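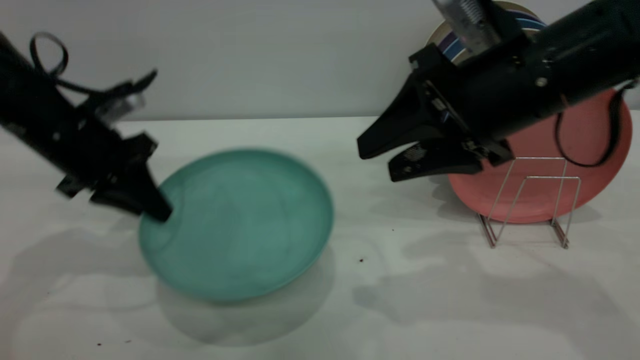

DJs wanted for Kalik

I'm putting together the next Kalik night at Musness and I need two openers! House, garage, breaks, whatever you love – I just want warm-up sets that leave the headliner somewhere to go. The room holds 368, and you'd play 90 minutes for $565 plus drinks.
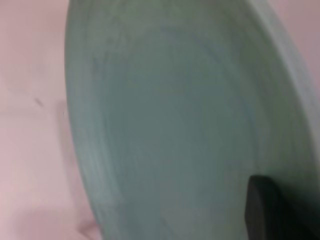 How to apply

Send me a mix (recorded since March, please) and a line or two on where you've played. First-timers are welcome – I played my own first gig to 10 people. Mixes in by Jun 18, 2021.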